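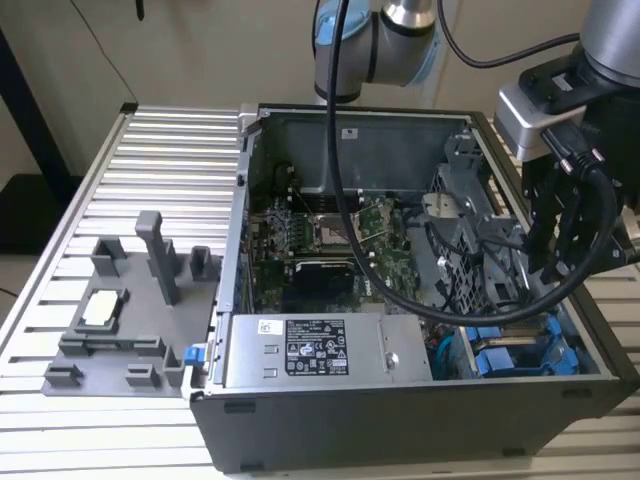 문: 구내식당 식권 단가는 언제부터 오르나?
답: 2월 정산분부터. 1월에 산 종이 식권은 차액 없이 그대로 사용.

Cetholm 사옥 입주사 협의 회의록
시간 오후 4시, 3층 소회의실
참석 Workergate, Devadiga, Skollar 각 담당 / 진행 Kumaresan Poduval

1. 식당
- 지난달 이용 3,491식. 점심 쏠림 심함
- Skollar 쪽 12시 10분으로 늦추는 안, 일단 한 달 해보기로
- 국 싱겁다는 의견 또 나옴. 업체에 전달
- 채식 메뉴 주 2회 요청 → 업체 견적 받고 다시

2. 주차
- 등록 차량 244대, 방문객 자리 16면 유지
- Devadiga 에서 4면 더 달라고 함. 합의 안됨, 다음 회의로 넘김
- 지하 2층 기둥 옆 이중주차 민원. 안내문 다시 붙이기

3. 자전거 보관대
- 44대분 신청 들어옴. 후문 쪽 설치로 정함
- 비 가림막은 예산 봐서. Workergate 는 꼭 있어야 한다는 입장

4. 기타
- 엘레베이터 점검 오전 7시 전에 끝내달라고 요청할것
- 택배실 비밀번호 변경, 각 사 담당자가 개별 공지
- 4층 탕비실 정수기 필터 교체 문의함, 답 대기중

할 일
Poduval: 식당 업체 연락, 주차 배정표 초안
Skollar: 점심 시간 변경 사내 공지

다음 회의 같은 시간. 5시 5분 종료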